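Comparing Finger Pads for Soft Goods Handling: Bench Procedure

Flelgate Technical College, Automation Laboratory
Prepared by Selamawit Hailu and Eyvindur Laxdal

Purpose

This procedure sets out how students and staff are to compare two sets of finger pads on the same parallel gripper when the workpiece is a garment. It applies to the Vetent lattice pads and the Leblanc smooth pads held in the laboratory store. Other pads may be assessed by the same method with the approval of the laboratory supervisor, Fuad Assefa.

The comparison concerns the pads only. The arm, the wrist camera, the controller program and the garment must remain unchanged for the whole trial. Where any of these is altered, the trial is to be restarted and the earlier results kept in a separate file.

Before you begin

Confirm that you hold a current induction for the arm and that a second inducted person is present. Check the emergency stop. Long hair, lanyards and loose sleeves must be secured before the guard is opened.

Select one garment and record its fibre content and dry mass on the trial sheet. The reference garment used in the laboratory has a mass of 423 g. Garments with zips, hard buttons or drawstrings are not suitable, as a pad may close on the fitting and give a misleading hold.

Inspect both sets of pads under the bench lamp. Remove lint with a dry brush. Solvents must not be used on either set. A pad with a torn rib or a lifted corner is to be tagged and returned to Honeylyn Cabanatuan at the store counter.

Fitting the pads

1. Move the arm to the service position and isolate the gripper supply.

2. Release the retaining screws on the fingers and withdraw the existing pads. Place the screws in the magnetic tray.

3. Seat the new pads squarely and tighten the screws by hand, then with the torque driver.

4. Restore the supply, close the gripper at the lowest speed and check that the pads meet evenly along their full length.

5. Run the Cladetti calibration routine. Do not reuse the values saved for the other set of pads.

Running the trial

Spread the fleece backing over the work area and drop the garment onto it from the height marked on the guide post. Do not arrange the folds by hand. The program will select a raised fold from the camera view, approach it, close and lift.

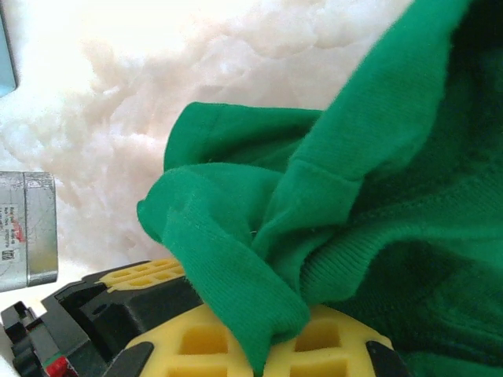
Page last changed: July 17, 2026

Pause the program after closure and examine the wrist camera view before allowing the cycle to continue. With the yellow lattice pads, note where the cloth lies in relation to the grid. A fold draped across the middle of the lower pad, with cells showing on both sides of it, is to be recorded as "central". A fold lying over one end of the pad is recorded as "offset". Record also whether a seam or any ribbed knit falls within the fold, as thicker sections behave differently from plain jersey.

Once the position has been entered, resume the program. The gripper will lift the garment 300 mm, hold, and return it to the fleece. Enter one of the following results:

Held: the garment remained in the grip throughout.
Crept: the garment remained in the grip but the fold moved.
Lost: the garment left the grip before the return.
Backing caught: the fleece was lifted with the garment.

A cycle recorded as "backing caught" is not to be counted as a successful grasp, whatever happened to the garment. Enter it and repeat the drop.

Complete the full set of cycles with the first pads before changing to the second. The closing force must be the same for both.

Interpreting the results

Compare like with like. Central grasps should be set against central grasps, and those containing a seam against others containing a seam. In the laboratory's own record of 1,410 cycles, nearly all of the "crept" results came from offset grasps, and the totals alone concealed this.

Wear should be reported separately. Lattice pads are to be inspected for fibres lodged in the cells at the end of each session, and smooth pads for glazing.

Records and enquiries

Save the camera images and the trial sheet in the shared folder under the trial number. Enquiries about the calibration routine should be directed to Mesfin Bogale. Bench bookings for August are made at the store counter.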